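Kundari cell: new fingers, new wrist view, and what to check before you run a job

The Kundari cell was down for two shifts in June and is back in service. Most of you only noticed the queue, so this item covers what was changed and what we now expect from anyone who uses the cell.

The trouble started with missed grasps on the shelf tasks. The arm would reach the right spot according to the controller, close, and come back with nothing. The log shows 48 missed grasps across 2,797 cycles, nearly all of them on low, flat items near the back of the work surface. Taller items were fine, which is why it took us a while to look at the fingers and not the planner.

When the gripper came off, the left finger was loose on its carrier. Both screws had backed out by part of a turn. That was enough to let the tip swing when it touched the table, and the closing point moved with it. The right finger was tight but its pad had a groove worn into it. The carriers themselves were clean and straight, so we kept them.

We fitted a new pair from Rudell. They are the tapered pattern, the same as on the Owen cell, with a broad base and a narrow tip. The old ones were blunt all the way up. The taper gives more room beside neighboring items and lets the wrist camera see more of what is in front of the gripper. It also means the tips are easier to chip, so please do not use them to push fixtures into place.

Fitting took less time than the calibration. The order we used, for anyone who has to do it again:

Park the arm at the service pose and lock out the cell. Drive the gripper fully open before removing power, or you will not reach the inner screw. Clean the carrier faces with a dry cloth. Fit the left finger first, then the right, with a small drop of the medium thread lock on each screw. Close the gripper by hand and look at the tips against a light. They should meet along their full height. If there is a gap at the top, the base is not seated and needs to come off again.

After that, power up and run the tip calibration from the maintenance menu. It asks for the finger type. Choose the tapered entry. The old blunt entry is still in the list for now, and picking it will put the tool point in the wrong place without raising any error.

The new shape also had to go into the Kodbridge simulator. Every shelf job is rehearsed there before it is allowed on the real arm, and the rehearsal is worthless if the simulated finger is a different shape from the one on the machine. The model files were swapped on 8 June 2024, along with the camera mount position. Any job saved before then needs to be rehearsed again. Opening it and pressing run is enough; you do not need to rebuild it.

The quickest way to confirm you have the right model is to load the empty shelf scene and step to the first wrist view. The finger should come up from the bottom edge as a dark wedge with its point toward the top, and the tip should sit just short of the far edge of the white surface. 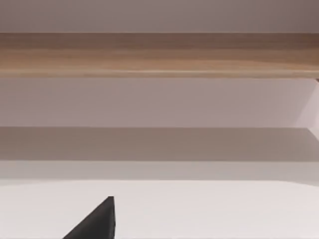

If the tip stands well past that edge at the first step, you are still on the old mount position. Clear the local cache and load the scene again. If there is no finger in view at all, the tool has not been attached in your job file, and the arm will plan as if it were not there. Do not send a job in that state to the cell.

Routine care changes a little too. Finger screws now get checked with the torque driver every 40 hours of run time — the counter is on the front screen of the controller, and it should be reset only by the person who did the check. Wipe the pads at the end of each shift. Write down any contact with the shelf, even a light one, in the cell log with the job name next to it.

One spare pair of fingers is in the drawer under the controller, already paired and bagged. Replace them as a set. The worn pair has been kept for measuring and should not go back on a machine.

Still open: the cable at the wrist rubs slightly when the last joint is turned all the way round. A longer clip is on order. Until it is fitted, the joint limit has been pulled in, and a few older jobs may stop with a range message. Send those job names to the cell mailbox and we will adjust them.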